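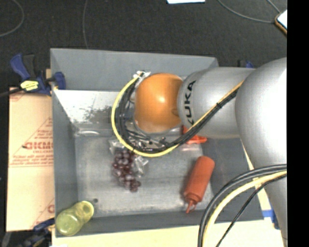 Budgeting for a picking arm: the small stuff adds up

If you're pricing an arm for a packing room or a home workshop, you've probably got a big number for the arm itself and a blank space under it. I did the same thing! These are the lines I'd put in that blank space now.

1. Price the cables like they're equipment

Ours run along the outside of the arm, a yellow one and a bunch of black ones, and they need a generous loop near the joint so nothing pulls tight when it turns. Buy longer than you measured. I put down 3 spare sets on the Plellell quote and I'm glad I did. Cable ties are pennies, so get the big bag.

2. Don't skimp on clamps

A bin that creeps sideways will drive you nuts. We use blue and black bar clamps, one of them gripping right on the rim, and I'd buy those before any fancy fixture. Hollis wanted $722 for a custom bracket (no thank you). Keep a couple of extra clamps in the drawer, they wander off.

3. Get a plain metal bin

Gray, open on top, sloping walls. Ours is scuffed all over the floor and I couldn't care less. Do check the shiny spots, though, if you're planning on a camera to find things, and leave some money for a lamp you can move.

4. Test with real groceries before you sign

Any salesperson can show you an arm picking up a nice square box. Ask for grapes in crinkly plastic and a squeeze bottle lying on its side. Jarrah McKinnon, who did our setup, keeps a grocery line in every budget he writes, and I've copied him. Grapes don't last, so plan on buying them again and again.

5. Pad the setup time

Mitell told us 3 days. It took 11, mostly fiddling with where the bin sat. If you're paying by the day, that hurts more than the clamps ever will.

6. Ask who answers the phone

Marnine's support plan covers calls until 8 in the evening, and that's when I do most of my tinkering, so it went on the list. Get the hours in writing, along with what a visit costs once the first year is up.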